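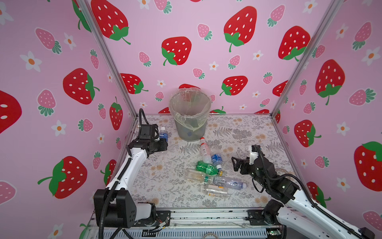
Soler has published the service routine for its two-arm bottle-sorting cell at Okmont, following a run of short stoppages in March. The cell is a tabletop unit in which a pair of white arms, mounted on a single aluminium rail, pick up empty plastic drinks bottles and drop them into a lined waste basket.

The stoppages were traced to cable strain. Each arm carries a ribbed conduit along its upper link, with a loop left at the wrist. On the left arm the loop had been tied too short during assembly, and the gripper faulted when the wrist turned towards the back corner. The conduit has been clipped again with more slack, and the cell logged 2,635 picks in the following month without a cable fault.

Under the new routine, both loops are checked by hand every 500 picks with the power off. At 1,000 picks the gripper fingers are wiped down, the jaws are run fully open and fully closed, and the zero position of each joint is compared with the stored value. A joint that has drifted is set again before work restarts. The rail bolts are tightened at the same visit.
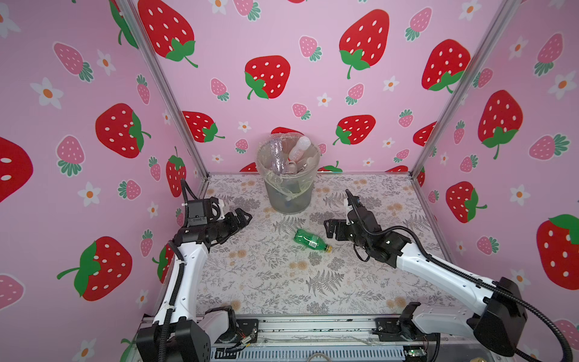

The basket has its own entry. It stands at the back centre of the mat, and the release point for both arms is taught from its rim. The liner must be folded over the rim and pressed down, as a raised edge can catch on an open jaw. If the basket is changed for one of a different height, the release point is taught again at low speed, left arm first.

Wiring on the front rail remains exposed for the time being. Renex, which supplies the control boards, is preparing a cover that leaves the indicator light visible. Until it is fitted, liquid cleaners are not to be used on the rail, and bottles are to be drained before loading.

A full service takes 40 minutes, including the restart. Soler intends to use the same intervals on a second cell, now being assembled at Jurkum and due to start work in June. Spare conduit clips and gripper fingers for both sites will be held at Okmont.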